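Gomeo Community Help
Home and workplace > Lighting

Flicker and tired eyes under ceiling panels in a long workroom, what to change first?

Posted by grirnus_bench
Viewed 238 times

Hello all. I hope this is the right section. We rent a workroom on the upper floor of a small industrial building and we use it for desk work and for light assembly. The ceiling is white corrugated sheet with beams going across, and the fluorescent panels are fixed on the ceiling between us and the sky, so to say. There is no false ceiling. Pipes are running up there also.

My problem is the following. From the middle of the afternoon two colleagues complain about tired eyes, and one of them says she sees flicker when she looks at her screen and the panel is in the corner of her eye. I do not see it myself. The desk nearest to the door is very bright, the desks further in are more dull, and the white furniture gives a reflection which I find unpleasant after some hours. We bought a cheap light meter and it shows 41 lux difference between two places on the same desk, but I am not sure how much I can trust it.

The landlord allows us to change tubes but he does not allow us to drill new holes in the beams. The budget is small. Should I first change the tubes, or first move the desks? And is it safe to put LED tubes in old fittings? I have read very different opinions and now I am more confused than before.

I would also like to know if somebody had success with painting or covering part of the ceiling to make the light softer.

Posted by otness_lamps
Marked as helpful by 6 members

I worked some years with maintenance of lighting in workshops, so I will try to give a complete reply. English is my third language, please ask if something is not clear.

I would not buy anything in the first week. Begin with the things which cost only time, and make them in this order.

Step 1. Find out which panel flickers.
Switch off all the computer screens and stand under each panel for one minute. Look to the wall and not to the lamp, because the side of the eye is more sensitive to flicker than the centre. You can also hold up a telephone with the camera open. If dark bands are moving over the picture, the lamp is probably driven by an old magnetic ballast. But a picture without bands is no proof that all is well, so please believe your colleague before the telephone. Write down which panel it is and ask her to sit there also.

Step 2. Clean the covers.
This one is forgotten very often. A cover which nobody has washed for some years can take away a good part of the light. Switch off the circuit, let the lamps cool, take the cover down and wash it with lukewarm water and a little washing-up liquid. Let it dry in the air. Do not rub with a dry cloth, the plastic becomes charged and it catches the dust again the same evening.

Step 3. Look along the room from the working height.
Sit on the chair and look towards the far end. What matters is how many lamps come into your eye at a low angle, and you cannot judge this when you stand. Our own place in Hamdan has the same kind of ceiling as yours, and from down at desk height you meet the whole line of panels going away from you, with the nearest one by far the brightest.

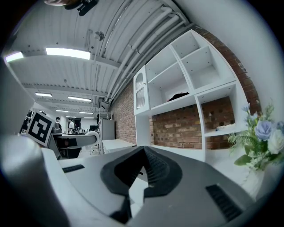

Step 4. Turn the desks before you touch the lamps.
The screen should stand so that the row of panels runs beside the person, parallel to the direction of the eyes. A panel directly behind your back makes reflections in the screen, and one high in front of you makes you close your eyes a little all day without noticing. In many rooms it is enough to turn the desk by a quarter.

Step 5. Change the tubes, and do it for the whole row.
If you change only one tube you will get two colours of white and everybody will complain about that instead. Take the same colour for all, I prefer 4000 K for a workroom. About LED tubes in old fittings: it depends on the ballast. Some tubes work with a magnetic ballast when you also change the starter, some work only with an electronic one, and some need the fitting to be rewired. The last kind is a job for an electrician, and you need the permission of the landlord in writing.

For the ceiling I would leave it as it is. White sheet throws the light back nicely, and cloth hanging close to the fittings is a fire risk.

Posted by quietbench

Just put LED everywhere, it is 2 hours of work and the problem is gone. We did it and never looked back.

Posted by otness_lamps

Please check the ballast type before you do this - I have seen burnt lamp holders from exactly that advice.

Posted by grirnus_bench

Thank you very much, this is more than I hoped for. I did Steps 1 and 2 yesterday. It is the second panel from the door, and my colleague was right from the beginning. The water from the covers was quite brown. We turn the desks tomorrow before lunch, and I have written to the landlord to ask which ballast is inside, as I do not want to open it myself. I will write again when he answers.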